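Opinion > Home Life > Columns

The Basket Problem

Every April I decide that what stands between me and an orderly life is containers. So I go out on a Friday evening and buy some.

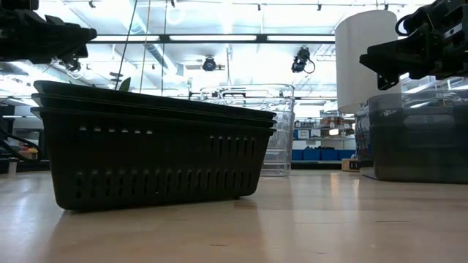

My latest theory was that black would look serious. Clear plastic shows you what you own, and I have seen what I own. A dark basket with slots in its sides is more tactful. It lets the air in and lets you know something is in there, and it keeps the details to itself.

The trouble is that baskets are never better than when they are stacked and empty. Nested together on a table they look like the work of a person who pays bills early. Pull them apart, put them to use, and within a week you have one full of batteries that may or may not be dead, one full of cords, and one holding a single glove and the warranty for a toaster you gave away.

I have been through the systems. The Celtico method wanted me to sort by how often I touched a thing, and I learned that I touch very little. The Grenau people sell a planner with 34 categories for a kitchen, 3 of which are kinds of lid. I bought the planner. It is in a basket.

My own home, by an inventory I took one bad winter and don't recommend, holds 2,752 objects, not counting paper clips. I got rid of 200 and felt wonderful until supper, when I needed the colander.

What bothers me is the way we shop for storage before we've thrown anything out. A bin has to be filled – that is what it's shaped for – and so we go looking for things to put in it. Stores know this. It's why the bins come in stacks, and why pulling one loose takes both hands and a knee.

I'd propose a rule: leave the baskets nested until you can name what goes in each one, out loud, without using the word "stuff." Mine have been on the table nine days. We eat around them.

Contact the Opinion desk | © Conier Weekly | Back to top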